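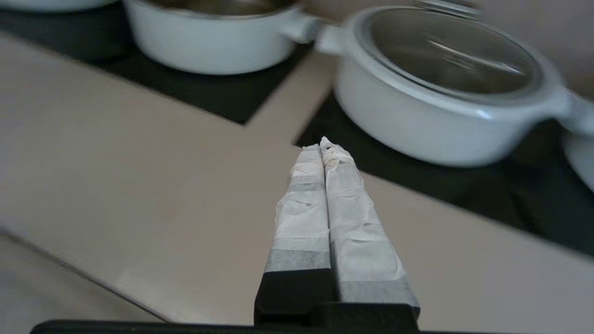
Both wrapped, bench side, July.

Dye notes, Tollar wool, batch 5. Mordanted last night, alum only, left in till 9. Weld first then a dip in the Etow indigo – went in too quick and got a patchy green, worse at the tied ends. Skein weighed 32 g dry. Tied too tight agian, must use looser figure of eights.

Rinse water still yellow after four goes. Try the Dronell soap next, less of it.

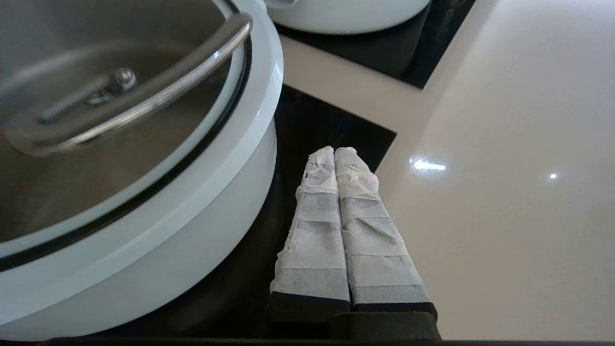

Tiwari reckons the patches are grease left in the wool and no amount of re-dipping will shift them, scour it properly first. Fair enough. Will scour batch 6 twice befor mordant. Keep a bit of 5 for the card.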